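Good Practice for Hand-Held Gripper Recording
Project report, Vanderleia Arruda

My part of the Skikitau project was the rule sheet, and I loved it way more than I expected to! We began with 20 rules borrowed from older lab notes and cut them down to 13 that people could remember while working.
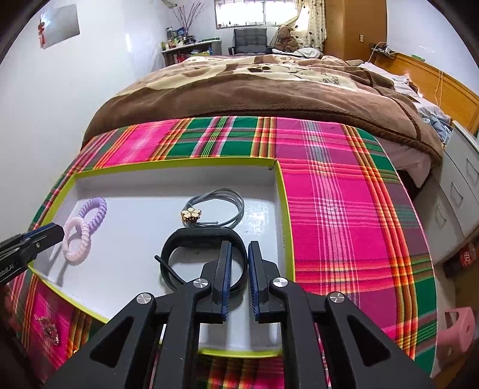 Rule one is to approach slowly and keep both fingers open until you're over the item. Rule two covers failed grasps – keep them, label them, and never redo one quietly. We logged 188 grasps this way in February.
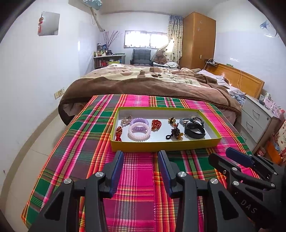 Rule six took the longest to write because it deals with mixed trays. Small items that touch each other have to be named before the session starts. Two coiled hair ties, one lavender and one pale pink on top of it, need separate names, and "hair tie" alone gets the log sent back. I'd like to test the same wording on the Plunumel set next.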